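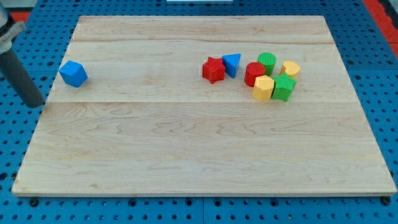

Section 4: Setting up the board and blocks

You have bolted the bench together, you have read Section 3 (or you have skimmed it, which is what everybody does with Section 3), and you now have a Malel sorting board, a bag of shape blocks and a free half hour. This section covers putting the first on the bench and the second on the first.

The instructions assume a perforated steel bench top. A kitchen table will do in a pinch, but skip steps 3 and 4, and please don't drill it on our account.

4.1 Before you start

Clear the bench. Coffee counts as an item to be cleared.

Wipe the bench top with a damp cloth, then a dry one. Grit tends to collect in the holes and will find its way under the board if invited.

Keep the drawstring bag. It is the only storage the blocks come with, and replacements are ordered under part number 2179.

4.2 Placing the board

1. Unwrap the board and leave it flat in the room overnight. Maple is timber, and timber has opinions about humidity.

2. Choose the better face. Both are sanded, but one will have the grain you prefer, and you'll be looking at it for years.

3. Lay the board on the bench with its long edges running parallel to the front. Leave a margin of bare bench on all four sides, wide enough to get your fingers under the board when you want it off again.

4. Check that the corners sit level. Press down on each in turn. If one rocks, wind its foot down a half turn and try again. If all of them rock, the trouble is the bench, and you are back in Section 3 after all.

5. Run your palm across the seams between the planks. You should be able to see them and barely feel them. A seam that catches a fingernail wants a light rub with fine paper, going with the grain.

Caution: The board weighs more than it looks. Lift it with two hands, and don't carry it with the blocks still on top. Loretta Baptiste in our Steltthorpe workshop did this once and was still finding cylinders in April.

Note: Don't oil the working face. It brings the colour up beautifully and then the blocks skate about on it like curling stones. Oil the underside if you must oil something.

4.3 Setting out the blocks

1. Tip the bag out low, from a hand's height or less. The blocks are plastic and will survive a fall, but the maple marks.

2. Turn over any block that has landed on an edge, unless you want it that way. For free sorting, a tilted block is perfectly good practice, and a hexagonal prism leaning at an angle is harder to pick out than you'd expect.

3. Push most of the blocks into a loose group on one side of the board. Don't line them up. A tidy row does the sorting for the person who was supposed to do it.

4. Put one block well off by itself on the other side. We call this the starter. Any shape will serve, although Borghild Björklund, who wrote the original activity cards, holds out for the hexagon and won't be argued with.

5. Step back and look at it from where the sorter will be. If one block is hiding behind another, decide whether you meant that.

Note: The texture on the blocks is there for grip. It also holds on to biscuit crumbs. Wash in warm soapy water with an old toothbrush and let them dry fully before they go back in the bag.

4.4 Packing up

1. Blocks in the bag, bag off the floor.

2. Brush the board down, working along the grain.

3. Leave the board on the bench if the room is dry. Otherwise stand it on a long edge against an inside wall, well away from the heater.

Caution: Do not use the board for cutting bread. It is the right size and a lovely piece of maple, and the warranty is quite firm on the subject.

For spare feet, quote part number 410. For marks, dents and bread, see Section 7.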